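Filed under: Workplace Safety > Laundry & Textile Areas

Folding Table Inspection, Rirkemow Linen Room 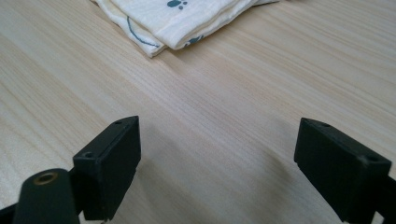
Inspected by Tomás Egan, Oct 18, 2021. The checklist covers the folding table, the floor next to it, and the way small cloths are handled once they reach the table. Washers and dryers are on a separate sheet.

Marks used: OK, FIX (correct before next use), WATCH (look again at next inspection).

1. TABLE SURFACE

1.1 Wood top free of splinters and raised grain. OK
Comment: Checked by dragging a scrap of gauze along the grain and then across it. No snags. Light matte finish, still smooth.

1.2 Edges and corners free of chips. WATCH
Comment: Rear left corner has a shallow dent on the underside. It does not catch fabric. Sand if it gets rougher.

1.3 Surface wiped before folding starts. OK
Comment: Damp cloth, then dry cloth. Ostosard spray is not to be used on this table. It leaves a film that transfers to off-white fabric.

2. STABILITY

2.1 Table does not rock under hand pressure at each corner. FIX
Comment: Front right leg is short on the floor tile. Leg leveler turned out 2 full turns, rocking reduced but still present. Needs a Rorkik foot pad.

2.2 Leg bolts tight. OK

2.3 Load on table under posted limit of 200 lb. OK

3. CLOTHS ON THE TABLE

3.1 Muslin and gauze items folded flat, layers not bunched. OK
Comment: A folded stack of gauze has a thick rounded edge and a thinner side. Put the thick edge toward the folder so it can be picked up in one grip.

3.2 Printed cloths checked for dye transfer. OK
Comment: Paw-print pattern, dark blue-grey on off-white. Rubbed with a white cotton swab, no color picked up. Prints inside the folds have to be checked as well, so open one cloth per batch.

3.3 No pins, clips or tags left inside folds. FIX
Comment: One safety pin found in batch 27. Batch reopened and refolded. Press each stack flat with the palm before it goes to the shelf.

3.4 Cloths kept back from the table edge. WATCH
Comment: No written distance at present. One hand width is suggested.

4. FLOOR AND LIGHTING

4.1 Floor dry and clear of lint. OK

4.2 Lamp cord routed behind table, not across the walkway. OK

4.3 Lamp color suitable for spotting stains on pale fabric. WATCH
Comment: Current Baek bulb is 3000 K. Light yellow marks are hard to see on cream cloth. Try a cooler bulb on one side before replacing both.

FOLLOW-UP

Items 2.1 and 3.3 to be closed and initialed. Items 1.2, 3.4 and 4.3 carry over. Keep the previous sheet behind this one in the binder.

2 comments | 27 shares

Contact | Terms of Use | Back to top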